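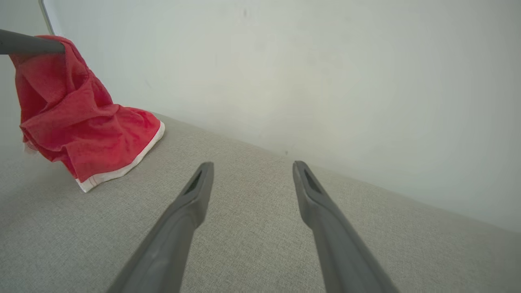 Grasping cloth — common questions

What is Flenidero testing?
Whether a wrist view alone is enough to pick where to grab crumpled cloth. No overhead camera, no depth.

How many demos?
1061 teleoperated, across 19 setups. Hamum policy trained on all of them, Raria on a subset of 100.

Why gray upholstery and red cloth?
Easy to segment. Yes, that flatters the numbers — see the Chaudhry baseline, which never uses color.

Do the fingers start open?
Always. Open, off the surface, cloth off to one side. Start pose is jittered a bit.

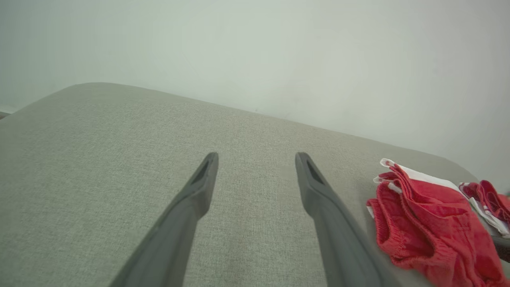
Results so far

Success rate?
Hamum lifted the cloth in more than 50 percent of trials. Raria lower, table coming in March.

What fails most?
Folds near a hem or waistband. Fingers close to early and pinch nothing.

Can I get the data?
Not yet — ask Marleny Paucar. Weights first, then the demos.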